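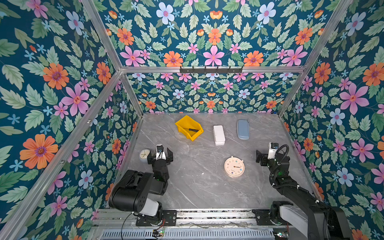
*Floral wallpaper on a deep teal ground, with pink blossoms and pale green leaves.*

**The Mavisbridge Bequest**

To the Trustees of the Masson House, from the Office of the Registrar
February 1, 2019

The Registrar has the honor to report on the matter of the late Mrs. Masson's dining room, which the Trustees referred to this office for inquiry after the second complaint.

Under the terms of the bequest, the House passed to the town of Mavisbridge on the condition that the dining room be kept "as it is on the evening of my death, and laid for 6." The town accepted. The table was laid for six on the evening in question, although Mrs. Masson had dined alone for many years, and the Inventory drawn up by this office records 1,568 articles in the House, including the plates, the glasses, the salt, and one folded napkin with a burn at the corner.

The first complaint was made by Mr. Géza Csizmadia, night attendant. Mr. Csizmadia stated that on completing his evening round he found the chair nearest the window drawn back from the table. He returned it to its place. On his morning round it was drawn back again. He wished it noted that he did not object to the chair. He objected to Form 2, which requires the attendant to give the name of any person who has moved an article, and which he had been obliged to leave blank.

The Registrar advised Mr. Csizmadia that a form could not be accepted with a blank in that position. He was invited to enter his own name, as he had, in fact, moved the chair back. He declined. The correspondence on this point is long and is held in the file.

The second complaint was made by Mr. Pascal Gautier, who reads the meters for the Flitero water company and had been admitted to the House in the ordinary course of his duties. Mr. Gautier reported that an elderly lady in the dining room had asked him whether he would be staying. He had said that he was expected elsewhere. She had replied that they all were, and he had gone down to the cellar and read the meter. The reading was correct.

The Registrar attended the House in person. The door was unlocked at dusk and the lamps were lit according to the schedule. The table was in good order. The window chair was drawn back to a distance that would allow a person of ordinary build to sit down without trouble.

It is the duty of this office to establish whether the condition of the bequest has been breached. The Registrar therefore consulted the will and its codicil, the Inventory, and the letter book of the firm of Zamach, who acted for Mrs. Masson in her last years. The letter book contains a copy of a dinner invitation, sent out in February to five persons in the town. The hour is given. The dinner is described as a small one. There is a note in the clerk's hand that two replies were received, both with regrets, and that the remaining three cards were not answered.

One of the three unanswered cards was addressed to the Registrar.

The Registrar recalls the card. It came during the preparation of the annual returns – a busy period in this office – and was set on the mantel to be answered when time allowed. It is there at present, behind the clock.

The Trustees will wish to know what was done. The Registrar considered the wording of the condition with some care. The room is to be kept as it was on that evening, and laid. There is no instruction in the will, or in any regulation of the House, that the places must stay empty. The Registrar accordingly hung up his coat and sat down in the chair by the window. He remained until the lamps were due to be put out. The napkin with the burn was not used.

No conversation took place that falls within the scope of this report.

On rising, the Registrar returned the chair to its place and completed Form 2 in his own name. Mr. Csizmadia signed as witness. He reports that on his morning round the chair had not moved, but that the one beside it had.

The Registrar recommends that the condition be recorded as met, that the complaints be closed, and that the enclosed letter be sent on to the one other guest who did not reply and is still living. Her address has been confirmed. She has been told that the evening is informal and that she need not bring anything.

Respectfully submitted,

The Registrar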